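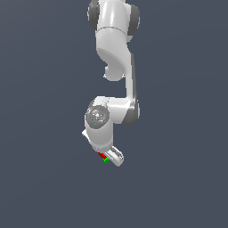 Leave the Due Date on the Slip

Our library in Skimholm stopped charging late fees in May, and I supported that. Fees kept poor families away and brought in very little. What I don't support is the change that came with it. The library no longer prints a due date on anything. You borrow a book, it renews itself up to 16 times, and unless another person asks for it you never hear a word.

I borrowed four books under the new rules and finished two. Under the old rules I would have finished all four, or taken the dull ones back and picked something else. A date on a slip of paper told me when to make up my mind. It cost me nothing to obey and very little to ignore.

The usual reply is that adults can set their own dates. Some can. My neighbor Syahrul Chong writes his in pencil on the kitchen calendar. Most of us have enough to keep track of, and a book from the library goes to the bottom of the pile.

There is also the matter of the shelves. The history section at the Vustgate Road branch has gaps in it now that it didn't have last winter. You can place a request, of course, but requests only work for books you already know about. I found most of my favorite books by walking past them.

The branch in Pathirana dropped its fees too and kept the printed date. A reminder goes out after two weeks, and there is no penalty. I would like to see the same thing at our front desk, and I have written to the board to ask for it.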